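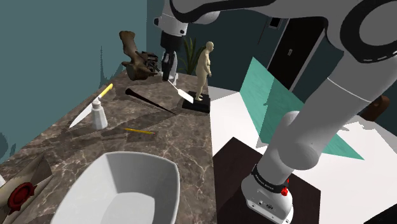

Según Pak-hei Kuo, una norma que no cabe en una hoja pegada junto al puesto de trabajo acaba por no leerse, y de ahí partió toda nuestra conversación, que iba a durar un café y se alargó media tarde. Hablábamos de las pautas internas de Climell para probar brazos en simulación, un documento que empezó en mayo y que todavía hoy sigue recibiendo notas al margen.

«Al principio escribíamos prohibiciones», recuerda con una sonrisa. «No acercar la pinza, no pasar de tal velocidad... y claro, cada cual las entendía a su manera.» Ahora cada regla lleva al lado la prueba que la comprueba. Antes de dar por buena una tarea piden 500 ensayos simulados con los objetos cambiados de sitio – un cuchillo, un lápiz, una botella pequeña, lo que toque – y tres revisiones hechas por personas distintas. El proyecto Jarnetley, el más exigente de la casa, llegó a casi 2.000.

Le pregunto por los cuchillos, porque es lo que preguntaría cualquiera que cocine. «Se tratan siempre como si fueran de verdad, también en la pantalla», responde muy serio. «Si te acostumbras a perdonar un roce con la hoja en el simulador, lo perdonarás luego en el taller.» Por eso todo contacto no previsto se anota, aunque la tarea salga bien, y quien lo anota no puede ser quien programó el movimiento.

Le queda pendiente el capítulo de las paradas de emergencia, que quiere reescribir entero con el equipo de Koutsoukos. «Ese me va a costar otro verano», suspira, y pide la cuenta.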